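Open Day Follow-Up Meeting – Minutes
Kova Workshop, upstairs meeting room
January

Present: Dalia Benjelloun (chair), two people from Arancibia, one from Wamon, the Kova floor lead, front desk, note taker
Apologies: Grirkis (sent written comments, see item 4)

Meeting opened at 9:20 a.m.

1. Minutes of the last meeting

Accepted with one correction. The loading door stays closed to visitors on open days. The earlier minutes had it as open until noon.

2. Attendance and front desk

The desk signed in 680 visitors over the afternoon and evening. Badges ran out before the evening session and plain stickers were used instead. The front desk asked for a second sign-in table next time, placed on the street side of the lobby. Agreed.

Parking was a problem. Visitors used the spaces behind the print shop and the print shop called twice. Dalia has written to them and will ask the city about using the lot across the road.

The coat rack was too small. Arancibia has a spare one and will bring it over.

3. Demonstrations

Three stations ran: the conveyor sorter, the label reader and the two-arm table. The sorter had the shortest line and the two-arm table the longest. Groups were held to 20 people, and at busy times the wait for the table went past the posted limit. Wamon suggested a printed time slot on each badge. The floor lead thought this would be hard to enforce with families and preferred a rope line with a sign. Left open until the next meeting.

The talk at the table was given every half hour. Arancibia felt it spent too long on the company history and too little on the arms. Dalia agreed and will cut the opening to two minutes. The talk should say early on that the arms are working with ordinary household things, as this was what most visitors asked about.

Wamon asked that the plastic bag stay in the program. Rigid objects are easier to explain, but a bag wrinkles and folds differently each time it is put down, and the older students had good questions about it. The fruit bowl also stays. There was some discussion about dropping one of the two so the talk could be shorter – no change for now.

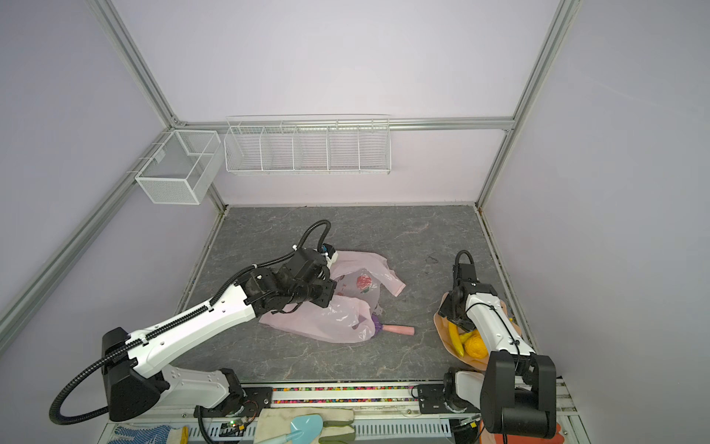 Two-arm table

The floor lead went through the layout. Both arms are mounted at the front, one on each side, with the marble-pattern top between them and panels on the other three sides. The bag goes in the center and the bowl on the right. The two wire baskets stay up on the frame. Visitors standing at the back of a group said they could not see the tabletop well. A screen on a stand was proposed, showing the table from above. Wamon will get a price.

The pebbles in the front rails were popular with small children, who wanted to touch them. The barrier tape needs to move out by one more step. Agreed.

The floor lead also wants a short checklist for the table: wipe the top, clean out the seams along the metal edging, check the cable clips on both arms, put gloves and hand tools where they belong. One copy will hang by the power switch.

4. Written comments from Grirkis

Read out by Dalia. Grirkis would like the label reader moved away from the windows, as the afternoon sun gave false reads. They also asked for their name to be spelled correctly on the welcome board. Both accepted.

5. Safety

No injuries reported. One emergency stop was pressed by a visitor at the sorter and the station was back up after a short reset. The floor lead wants a staff member within reach of each stop button at all times, including during breaks. This means 5 more people on the evening shift. Arancibia can send two. The rest to be found by Kova.

6. Costs

The bill for food, printing and badge supplies came to $1,533. Wamon and Kova will split it evenly. Receipts go to the front desk by the end of the month. The sound system was borrowed and cost nothing, but one microphone cable has to be replaced.

7. Other business

A middle school has asked for a morning visit for two classes. Dalia will offer them the two-arm table and the sorter only – the label reader will be in the test room by then.

Actions

Dalia: shorten talk, write to the city on parking, reply to the school
Wamon: price for screen and stand
Arancibia: coat rack, two names for the evening shift
Floor lead: table checklist, barrier tape, remaining evening staff
Front desk: second sign-in table, badge order, microphone cable

Meeting closed at 10:35 a.m. Next meeting to be set by email.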